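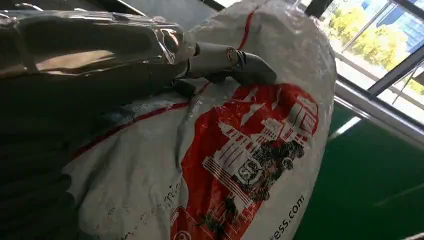 Automation Lab, Unit 6
Comparing End Effectors: What a Trial Does and Does Not Show

Handout for the Wednesday section. Read before you come in. The worksheet is separate.

1. Why this unit is mostly about doubt

Every gripper you will be shown in your working life picks things up. The vendor has chosen the thing, the spot it sits in, the lighting and the number of tries before someone pressed record. You will get a success rate with a decimal point in it. Your job is to ask what went into the bottom of that fraction.

Last term's group left us a log from the bagged-goods trials with 2,708 grasp attempts in it. Students love this log. It looks like a lot of data, and in one sense it is. Then you open it and find that long runs of it are the same bag, put back in the same place by the same person, who had by then learned (without meaning to) how to set it down so the fingers could get it. I would trade most of those rows for 111 attempts on bags that a stranger had dropped on the table.

2. The two hands

For this unit we compare two end effectors, both run from the same controller. In the notes I call them by the names on the rental paperwork.

Akum: closes on the object and squeezes. Few decisions to make. When it fails, you can usually say why.

Trirnau: many joints, more sensing, much longer setup. When it fails, you will have a theory, and your lab partner will have another one.

The Trirnau brochure uses the word "humanlike" in places where I would have liked a force rating. Please don't copy that word into your reports. If you mean that the hand can oppose a thumb to a finger, write that. If you mean that it looks nice, leave it out.

3. Soft packages are a bad test object, and that is why we use them

A steel block has one shape. A plastic bag has a new shape every time you let go of it. The film slides over what is inside, so the fingers can have a firm hold on the skin of the package while the contents go their own way. Vision does poorly too: glossy film throws highlights, and a depth camera may report holes or bumps at wrinkles.

Three things get mixed up in student reports, and I take off points for mixing them:

Contact. A pad touches the package. This tells you the arm got there.

Grasp. The package stays with the hand when the hand moves.

Task. The package ends up where it was supposed to go, in a state the customer would accept.

A log entry of "success" with no note about which of these was meant is worth nothing. The Sayegh software writes "success" when finger current passes a threshold. Think about what else can raise finger current. A finger jammed against the table will do it.

4. Weighing as a check

Weighing is a cheap way to get an outside opinion on a grasp. The controller believes it has delivered a package, and the scale either agrees or doesn't. I like it because the scale has no stake in the result and wasn't written by the people who wrote the grasp planner.
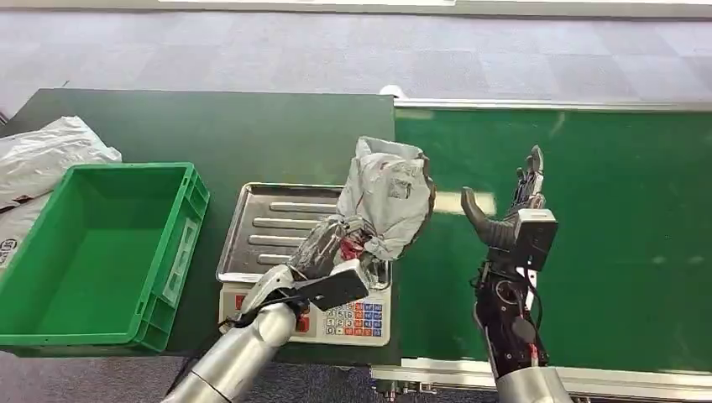
A scale reading only means something if the hand has let go. This gets forgotten more than any other point in the unit. A bag held just above the tray, as the left gripper is holding the gray one, puts none of its weight on the scale, and a bag that rests on the tray while the fingers still grip it puts on some unknown part. Both can give you a steady number. Log the release as its own event, wait for the reading to settle, and only then write it down. If your script reads the scale on a timer, change the script.

Zero the scale before each run – not once at the start of the afternoon. In one of the older data sets the empty tray drifts, and the group that collected it put the drift down to "bag variation" for two pages.

5. On fair comparison

Same packages, same start poses, same operator, order shuffled. If you run all of Akum first and all of Trirnau second, you have measured how tired the packages are. Film that has been pinched 900 times does not behave like new film.

Decide the stopping rule ahead of time and write it on the sheet. "We stopped when it was working well" has appeared in a report submitted to me.

Setup time counts. If one hand needs 2 hours of tuning for each new package type, that goes in the table beside the grasp rate. Grisness, the warehouse case we read in September, did not put it there, and the cost figures in that case should be read with this in mind.

Report drops, slips and human help as separate columns. Reaching in to straighten a bag is human help. So is nudging the crate.

6. For the write-up

One page, one table, one plot at most. State which of contact, grasp or task you scored. Say what you would need to see before you changed your mind about which hand is better. "More data" will be sent back.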